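The Trouble With Page 169

I own almost 200 cookbooks, and I would like a word with the people who write the paragraph above the recipe.

The latest to move in with me is Larasati Saragih's Lerkow, 372 pages of soups, dumplings and feelings. The soups are terrific. I made the sour barley one twice in a week and ate it standing up both times. But to get to it you have to pass through a page and a half on the author's first winter coat, and by the time she finds the barley my onions have gone from golden to a color the book has no name for.

I used to think the stories were the price of admission. Then I reread Abena Asante's Kun, a thin, bossy book with a grease stain on every page I care about. Her note on groundnut stew runs one line: "Stir it or regret it." I have regretted it. I trust her completely.

My friend Floor Van Loon says I am missing the point, that people read cookbooks in bed now and the recipes are there to break up the prose. Maybe so. She also keeps hers in alphabetical order and has never splashed one.

What I want is small. Put the memories in the front, where I can enjoy them on a Saturday with coffee. Put the oven temperature at the top. And if the dough has to rest overnight, please say so before step 7 — I have guests, and they have been ringing the bell on page 169 for some time. 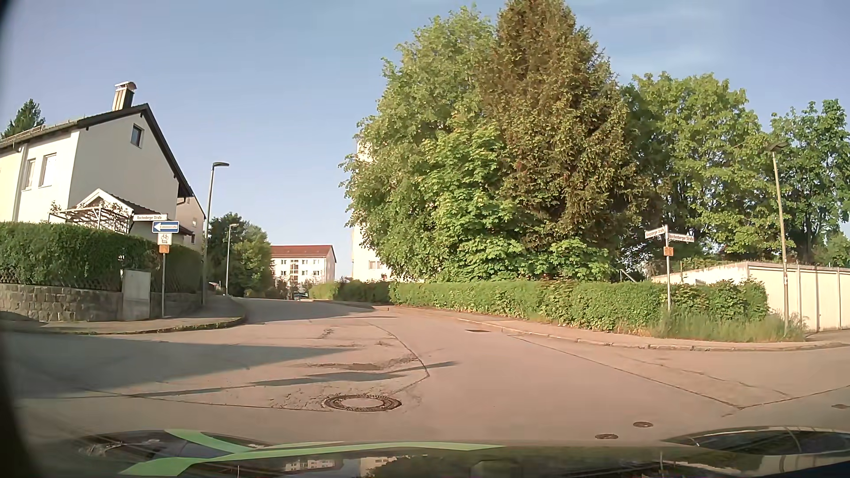 What I'm Cooking From Anyway

Lerkow, the barley soup, with the coat skipped. Kun, all of it. I'm still making up my mind about the dumplings.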